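Tidy-up trial at Flekonura stops after wrist fault

The Tivo tidying robot froze halfway through a basket pick-up in May, and the team couldn't be more thrilled with what they learned! 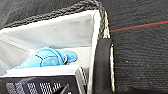 Loan Cù

A worn Brakex joint brake had slipped – so the arm sagged 12 millimetres and the safety stop cut in.

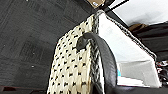 Trịnh asked whether the stop could have come sooner, as 400 milliseconds feels long with people nearby. A fair point, and it's being looked at!

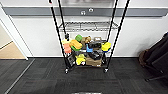

By Loan Cù, Flekonura workshop news

The brake has been swapped and shelf runs are back on – at half speed for the next eight shifts.
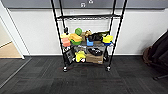
The wheeled rack used in the shelf runs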